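Ticket: Shared calendar shows wrong hours after the update
Opened by: Marcela Jireš, Clesden office
Assigned to: Rosaire Perron
Priority: normal
Status: closed

Marcela Jireš wrote:
Hello, since the update of Wekgate on my computer, all meetings in the shared calendar are displayed one hour too early. My private calendar is correct. I have already restarted the computer and signed out and in again, with no change. The meetings that I create myself look right for me, but my colleague Bernadette Wojcik sees them one hour late. It is a little embarrassing, as I book the rooms for the whole floor.

Rosaire Perron wrote:
Thank you, Marcela. Could you please look under Settings, then Region, and tell me which time zone is written there? Please check also if the box "Follow the office" is ticked.

Marcela Jireš wrote:
The time zone is the correct one. The box is ticked, but it is grey and I cannot change it. I tried the web version too, and there the hours are good. So I think that the fault is in the program on my desk and that the calendar itself is fine. The bookings for the Park room are the worst — one of them appears twice, at 3 and at 4.

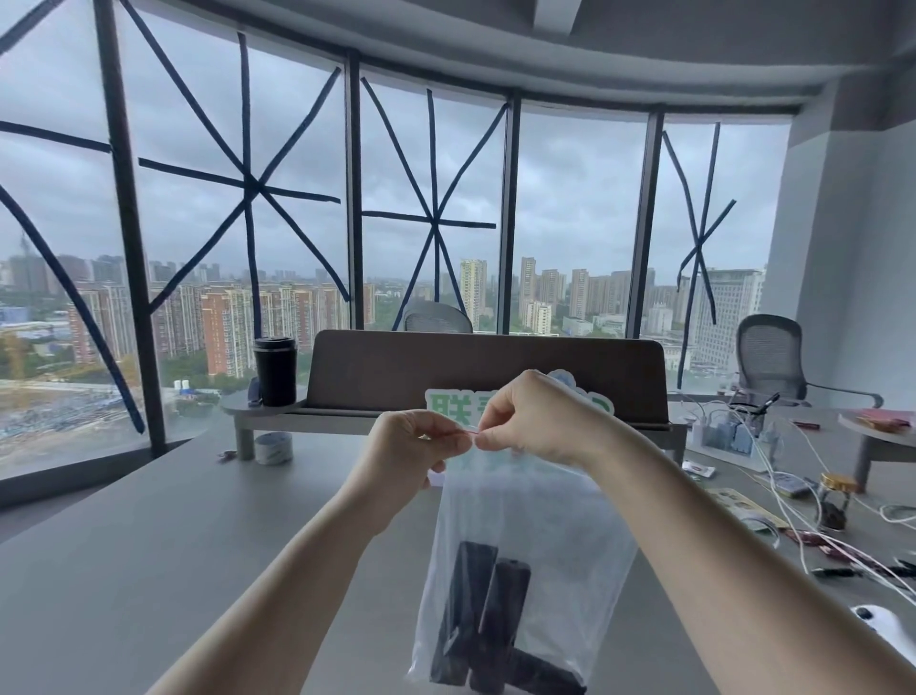
I forgot to mention that the error concerns only the meetings made after August. The older ones stay in their place, also the repeating ones. I hope this helps you to find the cause.

Rosaire Perron wrote:
It helps a lot. The program keeps a local copy of the last 90 days, and this copy was written with the old office profile. Please do the following:
1. Close Wekgate completely, also the small icon beside the clock.
2. Open it again while you hold the Shift key.
3. Choose "Rebuild local copy" and wait. With 200 entries or more it can take a few minutes.
4. Do not open the calendar on your phone in the meantime.

Marcela Jireš wrote:
I did the four steps. The first time it stopped with the message "Profile in use". I closed the mail window as well and tried again, and then it finished. The hours are now correct and the double booking has disappeared. Bernadette confirms that she sees the same as me.

The grey box is still grey. Is this normal?

Rosaire Perron wrote:
Yes, it is locked for all desks in Clesden, only the administrators can change it. I have added the "Profile in use" message to our notes, as Reginald Mercado had the same on his machine.

Closed on 28th October. Please reopen the ticket if the hours move again.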